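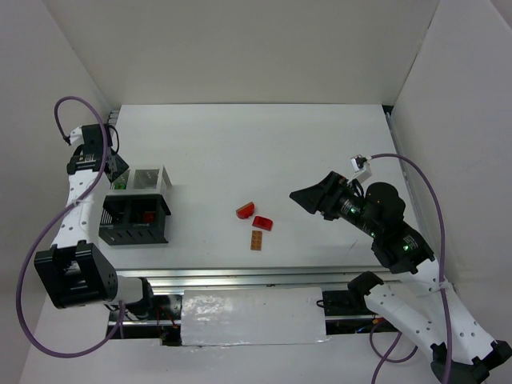

Yorath Adds Two-Compartment Bins to Its Playroom Storage Line

Yorath will begin selling a set of divided storage bins for small toys in August. The bins, sold under the Lestis name, are meant for building bricks, play food, blocks and other pieces that tend to end up mixed together in one large box.

Each bin is open at the top and split into compartments, so a child can put blocks on one side and toy fruit on the other. Two colors will be offered at launch, light gray and black. The black version has slanted slots in the front and a raised rim.

"Parents told us they had plenty of big boxes already," said Angharad Rosser, product manager at Yorath. "They wanted something low that a four-year-old could reach into and sort by hand. We kept it simple."

The Lestis bins will be sold singly for $14 and in sets of 4. They are sized to stand one in front of the other on a table or a low shelf. Lids will not be available with the first shipment.

Altetti will carry the bins in 60 stores, and Oditz will handle online orders. Preschools and child care centers ordering 8 or more sets can buy from Yorath directly.

Store samples and a price list are available on request from the Yorath press office, Monday to Friday.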